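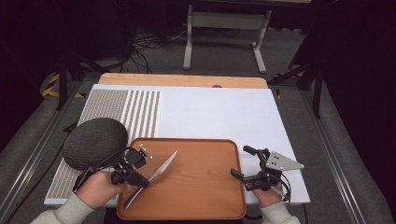

Scissors Month at the Fleltgate craft room

Feb 16, 2019

If you've been in on a craft night lately you'll know we have gone a bit scissors mad, and I'm happy to report it's catching! February was supposed to be the month for sorting out the yarn shelves. Then somebody brought up how many of our scissors chew paper instead of cutting it, and the yarn is still waiting.

So far we've been through 63 pairs, which is every drawer, both rolling carts and the tin by the sink that we all pretend not to see. The good news is that most of them only needed a clean. Glue on the blades is the usual trouble (glue and then glitter on top of the glue), and it comes away with warm soapy water and a soft cloth. Dry them right away, put one small drop of oil at the pivot, open and close them a few times and wipe off what squeezes out. I did my own kitchen pair at home after the first evening and they went through a cereal box like it was tissue. I may have cut up three more boxes just to enjoy it.

Another 19 pairs have gone to the sharpening counter at Papadopoulos, the hardware store across from the bus stop. They should be back before the end of the month. Please don't try the trick with the folded foil on the long fabric shears. It's fine for a pair you don't care much about, but the good shears deserve better.

And now my favorite part: trays! A rimmed wooden tray gives scissors a proper place to lie while you work, and they stop sliding under the paper or off onto the carpet. The reddish-brown kind with rounded corners looks lovely on a table too, a little like being served tea. Lay one pair across it, set it in front of you, and you always know where to reach. The younger makers took to this faster than the rest of us. A white board under everything helps as well, because dark snippets show up at once and you can carry the whole mess to the bin in one go.

We'd love to have more trays. If you have one sitting in a cupboard, any size, with a rim, drop it at the Hevel Street door during open hours. Scratches are no problem, we have sandpaper.

A few leftovers from the sorting: two left-handed pairs turned up at the very back and now live on the top hook with green yarn around the handles, so please leave them for those who need them. Pinking shears are in the Buledix box. Fabric scissors have red yarn and are for fabric only, yes, even for just one tiny piece of paper.

Next sorting evening starts at seven. Bring your own dull pair and an old towel.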